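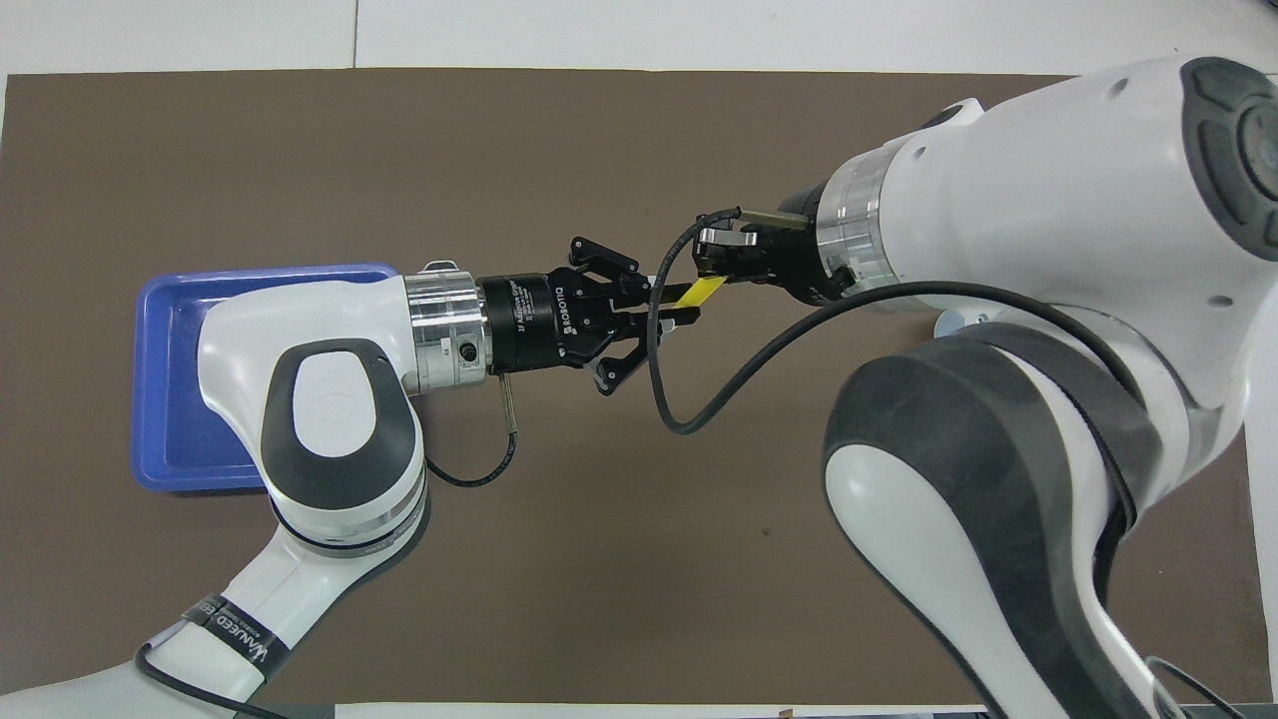

September - by Lilla Csonka and Tymofii Dovhaniuk
Print this article | E-mail this article
Search this site Go Advanced

4.2 What the demonstrations contain

Claims that a two-arm task can be taught from a few dozen demonstrations should be read with care. Our own set, Kevholm, holds 252 episodes recorded by remote control, and we are less sure of its worth than we were when we began. The count says little about variety. Two operators made all the recordings, and each had habits - one nearly always reached with the same arm first - that a trained policy can copy without learning anything about the task.

Figure 2. Marker task, two-arm cell. One gripper holds the green marker above the mat; the yellow and purple markers lie in the tray, and the mesh cup is empty.

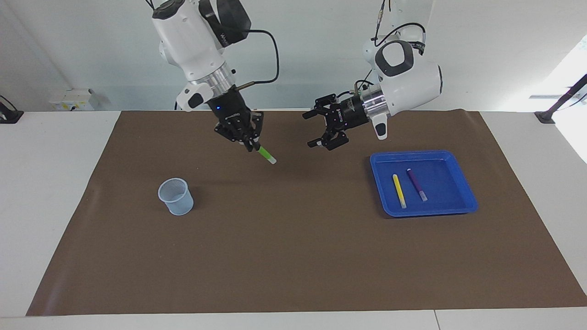 Handing an object from one gripper to the other is where we trust the data least. The operator can see both arms and will correct a poor grasp without thinking about it. The log keeps the correction but gives no hint of what prompted it. Dovhaniuk went back through 50 episodes and could not agree with his own earlier labels on where the handover began. We therefore report no score for that phase.

The Lemholm group has argued that more data cures this. We doubt it. Adding episodes up to 500 would still leave us with the same two operators and the same short list of starting positions. Guiding the arms by hand, as in the Dratar trials, gives smoother paths, but it puts a person's body in the workspace and changes what the cameras record. Neither method has been tested here on objects the operators had not handled before, and until that is done the success rates in Section 5 should be taken as upper limits.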